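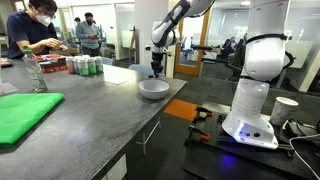 Page 2 of 3

Brelby counter kit: worth the money for a small shared workshop?

Posted by Clinamdale_tinkerer, Jun 15, 2025

Hello all, carrying on from page 1, where I asked about arms in general and got talked out of two of them (thank you, you were right about the cheap one). I've now narrowed it down to the Brelby counter kit and I'd love to hear from anyone who has lived with one.

Quick recap for those who missed it. We're a small shared workshop, and a chunk of our members want to try tabletop jobs with a robot arm: moving bowls, folding cloths, putting drinks cans in a row, that sort of kitchen-ish thing. No heavy lifting and no production line. What we get for the money is the mounting plate, a gripper, the control software and 32 hours of remote help, which you can use up in bits. The arm itself you buy separately, or you rent it from Skelon, who seem to be the only people near us doing rentals by the month.

My worries, in no particular order. Our counter is solid stone and I am not allowed to drill it. I don't know if the plate has to be bolted down or if clamps will do. The sales chap said "clamps are fine for most users", and I never know what to make of "most users". Also, is the gripper any good with crockery? The demo video was all foam cubes, and foam cubes are no use to me at all. And lastly, can ordinary people be in the room while it's going, or do we need to fence off half the workshop? We've only got the one big room and people wander.

I've got until August to spend the grant, so there's no mad rush, but I'd like to place the order before the holidays if I can. Thanks in advance!

sprocket_and_tea

Yes, buy it. We've had ours since last year and everybody loves it. Software is a bit ugly but you get used to it. Get the longer power lead, the one in the box is hopeless.

benchtop_bother

Hello! I've had the kit for a good while now and I've also used the Ruggiero one at my old job, so I can compare them a bit. Long answer, sorry, put the kettle on.

First, the plate. You don't have to drill anything. The best thing we did was to leave the counter alone completely and put the arm on its own support next to it, so that it reaches across. It means your stone is safe, and you can still use the counter for ordinary things when the arm is off. The downside is that you lose some reach at the far end, so measure before you decide where it all goes. I didn't measure. I ended up shifting the whole lot 80 mm closer and then redoing the calibration, and that was a whole evening gone.

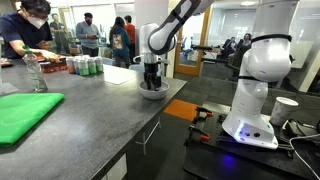

Clamps are where I'd spend a bit of extra money. The ones that come in the Brelby box are all right for slow work, but once you turn the speed up they creep, and you won't spot it until the arm starts landing slightly to one side of where you taught it. Buy decent ones with a big handle you can get your whole hand round, like the orange ones along the plate there, and put them on the counter side where you can check them as you walk past. I give mine a tug every morning before I switch on. Do keep the leads away from that side too, off behind the base if there's room. Ours used to run straight under the working area and the gripper caught one twice — no damage, but my heart stopped.

Now crockery. Bowls are fine once you've learnt the trick, and the trick is to stop trying to pinch them from the outside. A shallow bowl is much wider than the gripper opens, so you come straight down and take hold of the rim, one finger inside and one out. Start with the bowl close to the arm and move it further off when you trust yourself. Thick china is easy. Thin china I'd avoid until you've got the grip force sorted, and the setting for that is buried three menus deep under a name that makes no sense (it's called "contact budget", good luck). The rubber tips wear smooth in a few months and then glazed things begin to slip. Spares are 32 pounds a pair from Brelby, and I think that's cheeky for two bits of rubber, but the copies I tried came unstuck.

Cloth is harder than bowls, I'll warn you now. Picking up a folded one is all right if you go for a corner. Getting it folded again afterwards is another matter, and ours mostly looks like something I'd do at six in the morning.

People in the room: please don't take my word for it, do a proper risk assessment and read the manual for whichever arm you end up renting, as they do differ. We keep a strip of floor marked out that nobody steps over while it's powered, the stop button is on a lead so whoever is running it has it in their hand, and we stay on the slow setting if there are visitors. Your insurer will want it written down.

As for Ruggiero, the gripper is nicer and the software is much nicer, but you pay for it every single year, and their help line closes at lunch. For a shared workshop I'd go Brelby. Rent the arm from Skelon for the first few months and see if your members stick with it — ours were mad keen for a fortnight and then it settled down to a handful of regulars. Ask Skelon about the deposit as well. They wanted 130 pounds from us on top of the quoted price and it wasn't on the first bit of paper they sent.

Use your help hours early, by the way. We hoarded ours like fools and then they expired.

Clinamdale_tinkerer

This is brilliant, thank you! I hadn't thought of standing it beside the counter at all. Going in tomorrow with a tape measure. Did you buy your plate support from Brelby or make your own?

benchtop_bother

Made our own, out of a heavy old bench with the feet levelled. Theirs is lovely but it's 91 cm high and our counter isn't, so check yours before you part with any cash.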